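工房メモ 卓上アーム2本で朝食の練習台をつくるときのコツ

共用工房の奥の机で、アームを2本向かい合わせに置いてトーストを扱わせる練習を続けています。1月に始めて、配線のやり直しやら台の固定やらで何度も止まりましたが、手順が落ち着いてきたので、家や工房で同じようなものを組む人向けに書き留めておきます。順番は作業した順で、大事な順ではありません。

更新 2018年8月20日

机の選び方

天板は白か薄い色の無地がいいです。木目のある机で始めたところ、カメラで皿の縁を拾わせるのにかなり苦労しました。白に替えたら設定をほとんど触らずに済んでいます。多少の擦り傷は問題になりません。つやの強い天板は照明が映り込むので、つや消しのものを探してください。

角は丸いほうが安全です。アームが机の外を回り込むとき、ケーブルが角に引っかかっても被覆が傷みにくくなります。角ばった机しかない場合は、家具用のコーナーパッドを貼っておきます。

机の脚のがたつきは先に直します。アームが急に止まると机ごと揺れて、位置合わせをした意味がなくなります。脚の下にゴム板を敷き、それでも動くなら天板の裏に重りを付けます。うちは古い鉄板を800グラム分、結束バンドで留めました。見た目はよくないですが、膝には当たりません。

アームの固定

根元のネジは、締めたあとに一晩置いてもう一度締めます。Todor Kelmendiさんに教わったやり方で、樹脂の台座を使っているならとくに効きます。初日にきつく締めすぎると台座にひびが入ります。一つ割りました。

2本の間隔は、両方の指先を伸ばして机の中央で軽く重なるくらいにします。離しすぎると受け渡しができず、近すぎると肘どうしが当たります。当たってもすぐには壊れませんが、関節のギアに細かい傷がつき、あとで動きが渋くなります。間隔が決まったら床に白いテープで印を付けておくと、掃除で机を動かしても戻せます。

ケーブル

ケーブルは短く束ねたくなりますが、根元のところは大きな弧を描くように余らせてください。手首を回したときに引っ張られて、コネクターが半分抜けます。症状としては「ときどき動かない」なので、原因を探すのに時間を取られます。動きがおかしいときは、プログラムを疑う前にコネクターを押してみるのが早いです。

結束バンドは関節をまたいで締めないこと。またぐ部分は面ファスナーの帯をゆるく巻きます。バンドの切り口は爪切りで平らに切っておくと、腕を入れたときに引っかきません。

電源タップは床に直置きせず、机の脚の内側に付けました。パンくずが落ちるので、差し込み口は横向きです。トースターの電源はアームの電源と別のタップから取ります。

食器

最初は落としても割れない軽いものにします。深さのある椀は縁をつかみやすく、平皿は難しいです。コップは上が広く下がすぼまった形だと、指が下へ滑っても広いほうで止まります。逆に、上からつかみにいくと縁で指がはじかれることがあるので、横から入れる動きにします。

色は椀ごとに変えておくと楽です。カメラの区別がつきやすいのはもちろん、人が見ていて「今どちらを取りに行ったか」がすぐわかります。Parvathi Pillaiさんは同じ白い椀ばかりで始めて、記録を読み返すときに苦労していました。

洗ったあとは水気を完全に拭きます。濡れた椀は指先のゴムで滑ります。

トースターとパン

トースターは机の奥の隅に置き、底に滑り止めのシートを敷きます。パンを引き抜くときに本体が一緒に持ち上がるのを防ぐためで、軽い機種では敷かないと話になりません。 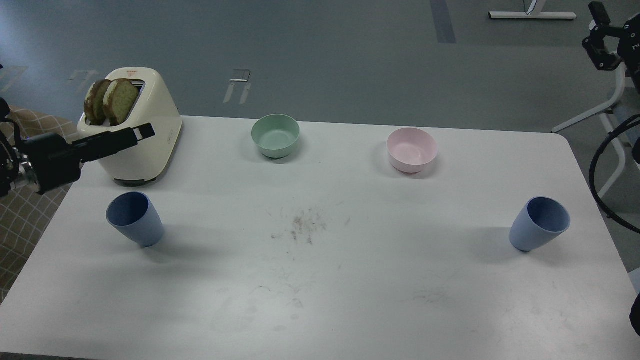 パンは焼きたてより、一度焼いて冷ましたもののほうが練習に向いています。耳が固くなっていて、つまんでも形が崩れません。やわらかい食パンをそのまま使うと、指の跡がついたところから曲がります。濃いめに焼いておくと何度か使い回せますが、そのぶん粉が落ちます。練習に使ったパンは食べないでください。指先にはグリスが付いていることがあります。

指先は細長いものに替えました。元から付いていた短い指では、スロットの手前で本体に当たってしまいます。長い指は先がたわむので、つかむ力を少し強めに設定し、閉じる速さは遅くします。

トースターに熱が残っているうちは指を近づけません。樹脂の指先はやわらかくなりますし、両面テープで貼ったゴムもはがれます。練習中はプラグを抜いておくのがいちばん確実です。

掃除

くずは一回ごとに払わず、区切りのいいところでまとめて取ります。乾いた刷毛で机の端まで集めて、ちりとりで受けます。ぬれ布巾でいきなり拭くと、粉が伸びて膜になり、コップの底が貼りつくようになります。膜になってしまったら、ぬるま湯に台所用洗剤を少し入れて拭き、乾拭きします。

関節のすき間に入ったくずは、エアダスターで吹くと奥へ入ってしまいます。掃除機の細いノズルで吸うほうがいいです。椅子の布張りの座面にもよく落ちているので、ついでに吸っておきます。

記録の付け方

ノートに日付、パンの枚数、つかむ力の設定値、失敗した箇所だけ書いています。表計算にしていた時期もありましたが、手が粉だらけでキーボードに触りたくないので紙に戻しました。設定を変えるのは一度に一つだけにします。二つ変えて調子がよくなると、どちらが効いたのかわからず結局やり直しになります。

予備部品

指先のゴム、根元のネジ、ヒューズは余分に持っておきます。ゴムは台所用の滑り止めシートを切ったもので代用できます。幅は29ミリに切って巻くと、うちの指にはちょうど合いました。貼る前に指の表面をアルコールで拭いてください。

次は椀から椀への移し替えを試す予定です。中身は乾いた豆にするつもりですが、床に転がるので、先に机のまわりに縁を付けます。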